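Results and Discussion

Our project looked at how well people can read color-coded signs in dim light. We picked this topic after the Osport ferry terminal changed its signs in June and several riders wrote to the local paper to complain.

We made 18 test cards on plain white stock. Each had one word in black, yellow, green or red. Readers stood at a line on the floor of the Tautahi building hallway with the lights turned down and said the word out loud. We had 11 readers, all students, and each one saw every card once. 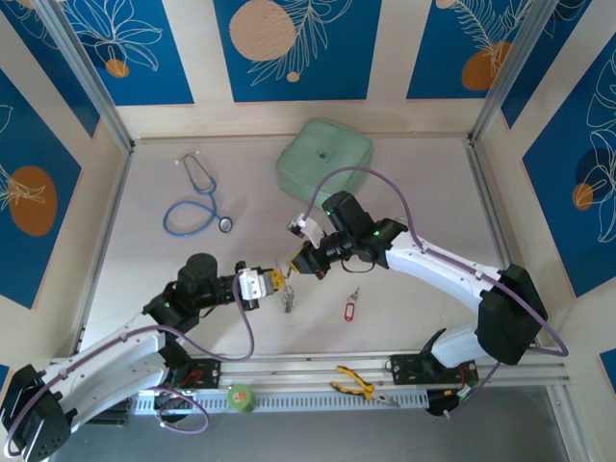 Yellow words were the hardest to read on white cards. Most readers missed at least one, and two of them said the card was blank. Yellow on its own is not the problem, though. It shows up well when it sits right next to black, like the yellow fingertips on the black grippers over the pale table, and road signs use the same pairing. Our second set of cards put yellow letters on a black strip — that set scored 90 out of 100 in our grading, the best of any color.

Green was in the middle. Red did worse than we expected once the hallway was dark, and we had to repeat the red cards on Wednesday after a door was left open and let light in.
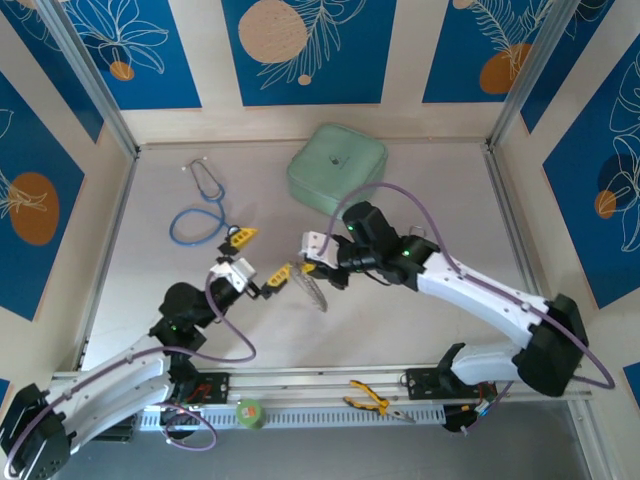 Noeline Pomare read our draft and asked whether font size mattered more than color. She thought the thin letters on the Warkow cards may have hurt the yellow scores. We used one font for all the cards, so we can't answer that from our data. A next group could keep the color the same and change only the letter width.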